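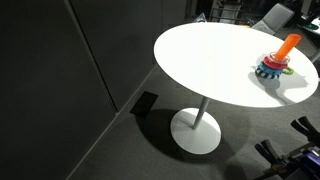 The quote from Massawe was 151 pages long, and Chun-hung Man read it on the bus to Jerordale with a pencil behind his ear. He had expected a price and a drawing. The price was on page 4. The drawing came folded in a plastic sleeve at the back, and it showed an oven longer than the building he meant to put it in.

He got off one stop early and walked the rest of the way along the canal.

The shop was quiet when he came in. Sutar was at the bench with the thermocouple leads laid out in front of him, cutting off the bad ends.

"Well?" Sutar said.

"It won't fit."

"What won't?"

"Any of it. They've drawn it for the Valtivport site."

Sutar put down the cutters. The Valtivport site had been sold in November. They had both signed the papers, and then they had moved what they could carry to Jerordale and left the big oven for the scrap man. The new place had a lower roof and a gas line that the city would not make any larger.

"Did you call them?"

"I called from the bus. The woman said the address on the order was Valtivport."

"Who filled out the order?"

Chun-hung hung up his coat. He went over to the old box oven and looked at the controller. It read 650, where it was supposed to be, with a load of brackets inside for a pump company that paid late. The door seal was leaking again on the hinge side. He could feel it on his wrist.

"I did," he said.

Sutar nodded and picked up the cutters. He did four more leads, then swept the scraps into a coffee can.

"We could cut a hole in the back wall," he said. "Put the loading end out in the yard with a roof over it."

"The yard's 8 feet deep."

"I know how deep it is."

They went out and looked at it anyway. There was a pallet of firebrick under a tarp, and past that the fence, and past the fence the neighbor's trucks. Chun-hung paced it off. He got the same number he always got.

"My father ran a shop with one oven for 70 years," Sutar said. "Him and his father before him, I mean. The same oven. They rebuilt the lining whenever it fell in."

"Did they make money?"

"Some years."

A truck backed up on the other side of the fence, beeping. When it stopped, Chun-hung could hear the blower running inside the shop, with the small rattle it had picked up in the move.

"I'll write to Massawe tonight," he said. "I'll give them the right address."

"And the roof height."

"And the roof height."

Sutar pulled the tarp off the firebrick and turned one over to check the corners. Then he carried two of them inside, and Chun-hung took two more and followed him in to see about the door.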